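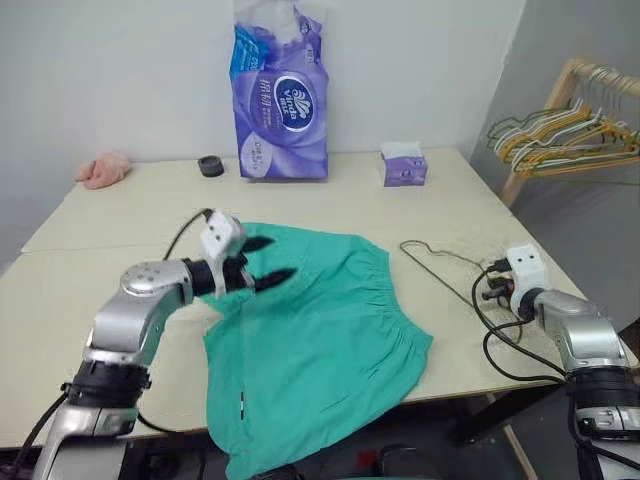 Green fabric, likely shorts, on the table, most likely the away kit.

Re: [Fulosberg-RFC] Preseason, coaching and the 2nd XV

Hi all,

Picking up Teun's message from this morning, quoted at the bottom because I know some of you get the digest and lose the thread.

First off, I'm really glad Javiera has said yes to running the backs. I played outside her for two seasons at Whitelaw and she'd be talking to me the entire eighty minutes, where to stand, who was drifting, when to shut up and run (mostly that last one). If she gets even half of our back line talking like that we'll be a different side by October.

On the fitness block, I'd vote for starting in the second week and keeping the first one for touch and a bit of ball handling. Last year we went straight into hill runs and by the end of the week we had 13 people at training and 4 of those were on the physio table! I'm 38, I need a run-up. Adebayo made the same point after the awards night and I think he was being polite about it.

Teun, you asked about the second team. I'd love to keep it going but we have to be straight with the league about front row cover. We conceded 5 matches last season for want of a prop and it's not fair on the other clubs, who've sometimes driven an hour. Could we ask Onon if they'd do a joint side for the first half of the season? They're short of backs and we've got wingers coming out of our ears. I don't know their new captain but Dela does, I think. Dela, would you mind giving them a shout?

The Zokari tournament: yes from me, provided it's still sevens and still in May. The tens version was a slog. If they want the entry money up front again then somebody needs to tell me before I pay the pitch hire, which comes to nearly 2,000 this time and will clean us out until subs come in.

Oh, and lineouts. I have thoughts about lineouts. I'll put them in another message so people can delete it in peace, but the short version is that we call far too many to the tail when the wind is up and then look surprised.

See you down there, 7 pm, bring both boots and sneakers in case the top field is shut.

Obed

> From: Teun Verstraete
> To: Fulosberg-RFC list
>
> Morning everyone,
>
> Javiera Farías is in as backs coach, good news. I'll stay
> with the forwards. Three things I'd like views on:
> when we start the fitness work, whether we enter a 2nd XV,
> and whether we go back to Zokari next spring.
> Replies to the whole list please, not just to me.
> Adebayo Chukwu has the keys to the shed until further notice.
>
> Teun

Recent messages on this list
Lineout calls, a long one (Obed Sowah)
Re: Lift share from Whitelaw (Dela Addo)
Mouthguard order, last chance
Re: Re: Touch on the lower field
Onon away: directions and parking

This site uses cookies to keep you signed in to the list archive. By continuing to browse you accept our cookie policy.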